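Zudisness: oficinas de encadernação e leitura no bairro
Relatório intercalar ao financiador, 2018-01-02
Para: Fundo Prasano, a/c de Shiela Galang
De: Alfredo Policarpio, coordenação

Cara Shiela,

Segue o ponto de situação do segundo semestre. Foi um período muito bom, melhor do que tínhamos previsto na candidatura, e ainda estamos todos com vontade de continuar pelo mesmo caminho!

1. Instalação na Sala Ignacio

Mudámo-nos em julho para a Sala Ignacio e a diferença notou-se logo no primeiro mês. Há luz natural de manhã, as estantes ficam à mão e as mesas de madeira aguentam bem o trabalho com cola, dobradeira e régua de metal. A verba de 2000 euros para equipamento foi gasta em duas prensas manuais, papel sem ácido, tela de algodão e linha encerada. Sobrou papel para o arranque da primavera, que já está guardado e separado por gramagem.
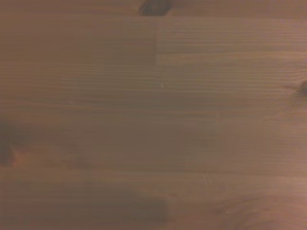
2. Participação

Tivemos 130 inscritos nas oficinas, quando a meta era de 70. Vieram muitos avós com netos (a sessão sobre cadernos cosidos à vista encheu duas vezes) e um grupo de alunos da escola secundária que apareceu por causa de um trabalho de Português e acabou por ficar até dezembro. Para responder à procura abrimos um segundo horário ao fim da tarde, com a mesma formadora e sem custos adicionais para o Fundo.

O clube de leitura cresceu mais devagar. As primeiras sessões tiveram pouca gente e o livro escolhido era comprido demais para um mês. Passámos aos contos e a conversa ganhou outra vida, com discussões que seguiam pelo corredor fora já depois da hora.

3. Recuperação de livros

Até ao fecho do semestre foram recuperados 47 volumes da biblioteca do bairro, na maioria livros infantis com lombadas partidas e cadernos soltos. A Trivetti cedeu-nos retalhos de pele e cartão, que usámos nas capas mais castigadas. Os três dicionários grandes deram imenso trabalho. O primeiro teve de ser desmontado por inteiro e cosido de novo, e a guarda original foi colada por cima da nova para se conservar a assinatura do antigo dono.
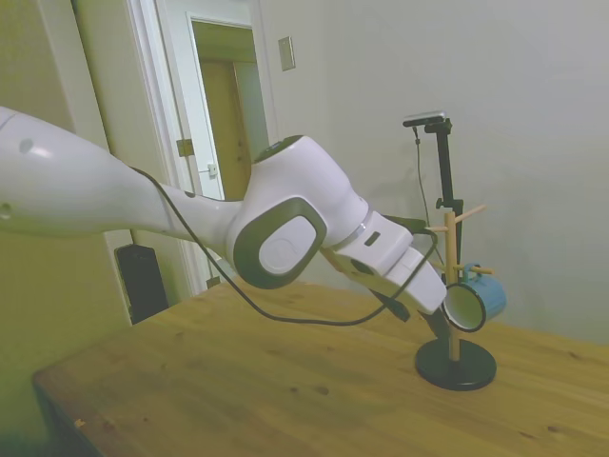
O segundo dicionário ficou pronto em menos tempo, já com a técnica bem treinada, e o terceiro espera ainda pela capa. Contamos devolver o conjunto à biblioteca na primavera, com uma pequena exposição dos materiais e das fases do restauro. A biblioteca já nos reservou a vitrina da entrada.

4. Dificuldades

A entrega da tela atrasou-se e obrigou a trocar a ordem de duas oficinas. Falta também um armário com chave para as facas e os furadores, que neste momento são levados e trazidos em cada sessão.

5. Próximos passos

Repetir a oficina de cadernos cosidos, abrir uma de papel marmoreado e fechar a lista de contos até ao verão. O mapa de despesas segue em anexo, com as faturas por ordem de data. Se puder visitar-nos numa sessão da tarde, teremos muito gosto em guardar-lhe um lugar e um caderno por coser.

Com os melhores cumprimentos,
Alfredo Policarpio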